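The Second Spring

Print this story | E-mail this story

The first spring had a rate of 50 newtons per meter and was too weak. Dace Kuusk wrote this on the masking tape along the edge of the bench and drew a line under it. The gripper could hold a sock. It could hold the corner of a pillowcase if the pillowcase was already off the pillow. Anything heavier slid out between the fingers, slowly, the way a drawer opens in a house with a bad floor.

She had built it in the shared workshop on the second level of the old Plutadberg dairy, where members paid by the month and brought their own bits. The plates were black and had triangles cut out of them to save weight. The linkage was a plain parallel type, two fingers that stayed square to each other through the whole stroke. Joonas Toivonen had helped her with the first set of plates and had no part in the second, and neither of them had mentioned the change.

"What did you use on the pads?" he asked.

"Skullo. The soft grade."

"It creeps."

"I know it creeps."

He turned the tool over and worked the trigger twice. The left finger arrived a little before the right. He put it down on the bench exactly where it had been.

The project was called Plustard in the log and nothing at all in conversation. The aim was a hand tool that would pick up clothing the way a person does, by a pinch of cloth, and keep a record of finger travel and squeeze while doing so. When enough of those records existed, an arm would be bolted to the end of the bench and given the same fingers. The arm was still in parts under a sheet. Dace had been at it since the previous November, and the log stood at 755 entries. Most of them were failures with a short note after them. Slipped. Slipped. Took two layers. Slipped.

She fitted the second spring that evening and carried the tool home in a bread bag.

Her bedroom was the test site for anything that needed a soft surface. A workbench pushes back, and a bed gives, so the fingers have to go down farther than the eye expects before they close. She laid the jeans out on the flowered blanket with the waistband straight and set the fingertips over the double seam. 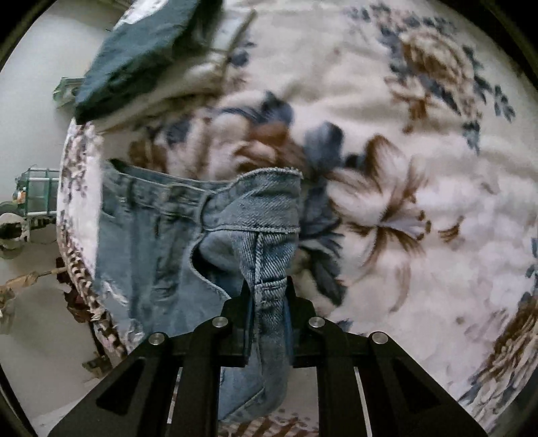 How hard does a gripper have to squeeze to lift denim?

Hard enough that friction at the pads exceeds the weight of whatever part of the garment is off the bed. That load grows as more cloth leaves the surface, so a grip that is fine at the start of a lift can fail halfway up.

She had written that out for Fletcher Trevaskis, who ran the workshop's electronics corner and wanted to know why she needed a force reading when she already had position. He had read it standing up. Then he had lent her a Lenz load cell from his own drawer and told her not to solder to it.

The cell sat behind the left finger. She closed the trigger and watched the number rise, pass its old ceiling, and settle. The seam helped. Thick places gave the pads something to bear on, and she had started to look for them without meaning to, in her own clothes, in other people's coats on the tram.

She logged the run as entry 756. Under "result" she wrote the reading at full close. Under "notes" she wrote: check left finger lead, 2 mm. Then she crossed out the 2 and went to find the calipers, and the calipers were at the dairy.

It was past midnight. The calipers were in the top tray, the tray had a lock, and Joonas had the other key. He answered on the fourth ring.

"It's the left one," he said, before she had asked anything. "The pivot hole is oversize. I drilled it."

"When?"

"On the first set. You traced the second set from the first."

She held the tool up to the lamp and moved the finger sideways with her thumb. It moved.

"You could have told me that today," she said.

"I was going to. You said you knew it creeps."

She took the masking tape from the bag, tore off a length and stuck it to the side of the plate. She wrote "bush this" on it, and after a moment, his initials.

"Are you coming in tomorrow?" he asked.

"After four."

"I'll leave the reamer out."

More stories
The Night Shift at Pump 4
Inês Meireles Buys a Lathe
Backlash
Kinga Erdős and the Talking Gate
A Box of Left-Hand Threads

Print this story | E-mail this story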